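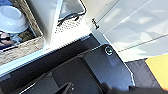
Storage is the part of the Kemholm shared kitchen project that was supposed to be finished first, and it is the part I have the most doubts about. The proposal promised that dishes and small items would each have a place, and that people would use those places without being told. The bowls have done fairly well. A wide-rimmed white bowl in its compartment, with the rough gray ledge in front and the pale divider rising beside it, is close to what the drawings had in mind. Whether it is still like that at the end of a busy evening is another matter, and most of this report is about that.

Kemholm Shared Kitchen: Storage and Fittings
Second progress report to the Azar fund

Where we stand

The grant paid for new divided storage, a change of cleaning product, better signs and a trial period during which households in the building would cook and put away in the same room. The storage is in. The cleaning product has been changed. The signs are partly done. The trial has started, later than planned, and covers fewer evenings than we wrote in the application.

I would call this satisfactory on spending and weak on evidence. The first report was more cheerful. I have reread it and I think it treated delivery as if it were a result. Units arriving on time tells you something about the supplier and very little about whether anybody can find a mixing bowl.

What was bought

The storage is the Privby divided system, ordered with 40 compartments. The fund will remember that we asked for a smaller order at first and were talked into the larger one on the grounds that the price per compartment came down. It did come down. We also now have compartments that hold a single lid, or a rolled towel, or nothing that belongs in a kitchen.

The Privby brochure says divided storage "changes how people share a kitchen." I can't find what that claim rests on. I wrote to the company in December to ask whether they had any figures from other shared kitchens and received a second copy of the brochure with a price list for accessories. I have not ordered any accessories.

Fitting went smoothly enough. The installers had one wrong measurement near the corner and put it right the next day at no charge. The lower row is a comfortable height for most people. The upper row is too high for at least one of the regular cooks, and this was raised at the planning stage and noted and not acted on. I would like it recorded here so that it does not come up a third time as a surprise.

How the compartments are being used

The plan sorted them by type: bowls, plates, pans, lids, utensils, cloths, and a few left open for each household. On paper this is sensible. In use, three patterns have shown up.

Bowls and plates go back where they should. They are easy to recognize, the compartments suit their size, and people did this reasonably well with the old cupboard too. I would be careful about giving the new system credit for it.

Pans go wherever there is room. The pan compartments are deep enough but narrow, and a pan with a long handle has to go in at an angle. People try it once and then leave the pan on the stove. I have done this myself.

Cloths and small items end up with the dishes. Cloths were given their own compartments at the far end, which is a long walk from the sink for a wet towel. So they get pushed in next to whatever is nearest. The same happens with keys, oven gloves and children's things. Moving the cloth compartments closer to the sink would cost nothing, and I propose to do it before the next report.

The open household compartments deserve a separate mention. They were the most popular idea at the consultation and are the least satisfactory thing in the room. Some are full to the front and some have never been touched. The full ones hold a lot of dry food, which was meant to go in the pantry. Nobody wants to be the person who empties a neighbor's shelf, and I don't blame them.

Cleaning

We switched to Plitonine for the wiping down of ledges, dividers and counters. The case for it was that the old spray left a film on smooth surfaces, and the complaint was a fair one. Plitonine leaves less of a film on the panels. On the rough ledges I can see no difference between it and hot water with dish soap.

Those ledges need watching. A textured surface holds crumbs and flour, and a quick wipe goes straight over the top of them. The sample we were shown was small and clean and we all liked it. I would not choose it again for a kitchen. For now the closing checklist asks for a stiff brush along the ledges before the cloth, and on the evenings when I have looked, this has been done perhaps half the time.

Plitonine costs more per bottle than what we used before. The sales sheet says it goes further. Our usage has not dropped. If it has not dropped by the end of the trial, I will recommend going back to soap and keeping a bottle for the panels only.
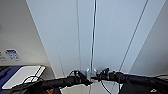
Page last changed: January 9, 2019

Signs and walls

There is a small blue sign on the cream wall, and it is the kind I would like to see more of: flat, mounted out of the way, and in a color that stands out. The trouble is size. A sign that small helps the person already standing near it. Anyone coming in with both arms full of groceries won't be reading it, and the fine print next to it has even less of a chance.

The application promised labels for every compartment. What we have is labels for the lower row and a sheet of paper for the rest. The printer we planned to use wanted a minimum order that made no sense for us. I have a quote from another one and would rather wait until the cloths and pans have been moved, so that we don't pay to label things twice. That does mean the trial is being run with half its labels, and any result it gives should be read with that in mind.

The pale panels have been well liked. People say the room feels lighter. I agree that it does, though the window was also cleaned in the same period and I suspect the window.

Trays

A line in the original budget covered flat trays for carrying dishes between the table and the storage. These have been more useful than I expected when I argued against them. People load a tray at the table, carry it over and put things away from it, and the bowls in particular travel well like this. The drawback is that the trays have no home. They get propped against a wall or left leaning in a corner, where they slip down behind other things. A simple upright slot would fix it. Privby sells one as an accessory, at a price I would not pay for a slot. We will try making our own.

Money

Spending to date on this part of the project is $2,607, which is inside the approved amount. The largest share went to the compartments and their fitting. Cleaning supplies are running over and signs are running under, and the two come close to canceling out. I don't take comfort from that. The sign money is unspent because the work is unfinished, and it will be needed.

We are not asking for more at this point. We are asking for permission to move a small sum from accessories to labels, as set out in the covering letter.

What the trial can and can't show

The application said we would measure how long it takes to put a kitchen back in order after a shared meal, before and after the new storage. The "before" half was done on 2 evenings only. One of them was a birthday with cake and many more plates than usual. I don't believe any honest comparison can be made from that, and I would ask the fund not to quote the time saving given in the first report. The figure was calculated correctly from numbers that were not worth calculating with.

What we can still do is follow the same group of households through the rest of the trial and write down, at closing, which items are out of place. It is dull work but it would tell us which compartments are wrong. We have a simple sheet for this. It has been filled in regularly since the start of the trial apart from a gap in December, when the kitchen was used a great deal and written about hardly at all.

People have also been asked whether they like the new arrangement, and most say yes. They were asked in the room, by a person connected with the project, shortly after getting free storage. I would give this some weight and not much.

Next steps

Move the cloth compartments to the sink end.
Take out one divider in the pan section and see whether long handles fit.
Agree on a rule for household compartments that have dry food in them.
Order the remaining labels once the moves are made.
Build a slot for the trays.
Use up the Plitonine we have before deciding whether to buy more.

The upper row stays where it is for now. Lowering it would mean calling the installers back, and we have asked them for a price. The next report will include the closing sheets in full, gaps and all, and I will send the installers' answer separately if it comes before then.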